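4. What Changed at the Reading Room Tables

4.1 Who does the resetting now

Before the tools arrived, putting the shared tables back in order at Lirnirside was a job that belonged to whoever was closest. It was on no job sheet and took up a surprising share of the afternoon. Staff would straighten the book stacks, coil up whatever cables visitors had left stretched across the table, move the plants back where they could get some light, and then go back to the desk and find a line waiting. In our first round of interviews the staff called this "the drift," and they were quite fond of the word. Everything drifts, and somebody has to push it back.

The Sisto trial set out to hand part of that pushing to a mobile arm. To teach the arm, the staff first did the work themselves with hand-held grippers, which record how a person reaches for a thing, closes on it and lets it go. We had expected to write mostly about the arm. Within a few sessions it was clear that the more interesting change was happening to the people holding the grippers, and we are delighted to be able to report on it at some length.

Over the study period the staff recorded 327 reset episodes in the reading room and at the smaller Ploneseck branch. Each episode was one job from start to finish, such as putting a cable away or squaring up a stack of books. Sessions were capped at 12 minutes, a limit the staff set for themselves after the pilot because wrists got tired.

4.2 Learning to see the table as work

The first thing people noticed was how much they knew. Ingrid Szabo, who has worked the reading room longer than anyone else there, had never been asked to explain how she picks up a bundled cable. With two fingers in place of a whole hand, she had to choose. Does one go for the middle of the coil, where it is thickest, or for the loose end? She tried both, many times over, and then wrote half a page of notes that became the starting point for the team's cable guide. We include the guide in the appendix nearly as she wrote it. It is better than the one we drafted.

Figure 3 shows the kind of moment her notes deal with. The fingers are open, the coil is lying near the center of the table with one end running off toward the round power strip, and the reach still has to be chosen.

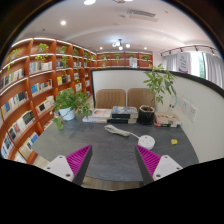
Vol. 10, Issue 2

Figure 3. A reading room table from the point of view of the hand-held gripper, with both ridged magenta finger pads in view. Books and a potted plant stand along the back of the table.

Plants turned out to be the great teacher. A trailing plant hanging over a table edge is easy to brush against with a wide tool, and staff who would have swept past it with a bare hand learned to come in from the other side. Several of them told us they now do this with their bare hands too. Špela Halilović put it nicely in her second interview: "I used to clear a table. Now I plan a table." She was laughing when she said it, but her recordings bear her out. Her later episodes have fewer stops and far fewer second tries than her early ones.

4.3 A new kind of say over the work

We want to dwell on this point, as it surprised us most and pleased us most. The recordings gave staff a way to argue about the room and be listened to. When an episode went badly, the group watched it together at the weekly review, and the talk moved very fast from the gripper to the table. Why is there a power strip there at all? Could the book displays be shorter, so that one hand can lift a stack? Do visitors need the plant at that end?

Some of these questions had been around for years. What had changed was that people could point at a clip. By the end of the trial the staff had agreed on a preferred place for cables at Ploneseck and had set a height limit for display stacks at both sites. Neither change needed the arm. Ansel Lyons, who ran the reviews, believes they saved more time than the arm did in its first month, and our timing data do not contradict him.

Control over the recordings mattered a great deal here. Under the agreement worked out by Hélène Nguyen before the trial began, the person who made an episode could delete it before the review, with no reason asked. Few people used the right, but almost everyone brought it up when we asked what had made them willing to take part. We would not run a study like this without it.

4.4 What was lost, or might be

Not everyone was as taken with the change as we were. Ingrid Kapoor, who works the late shift, had liked the resetting. For her it was a quiet stretch of the evening, a chance to walk the room, see what people had been reading and chat with those still packing up. On evenings when the arm did the resets, she spent that time at the desk with the returns. "It's faster," she told us, "and I know less about the room." Two of her coworkers said much the same in the closing interviews.

The staff came up with their own answer, which we find very promising. The arm now handles the tables farthest from the desk, and the late shift keeps the tables near the door, by choice and on paid time. Whether this split holds up once the Park site joins is a question for the next round. We look at the costs of it in Section 5, along with the hours spent on recording, which were higher than we had planned for and which fell mostly on the afternoon shift.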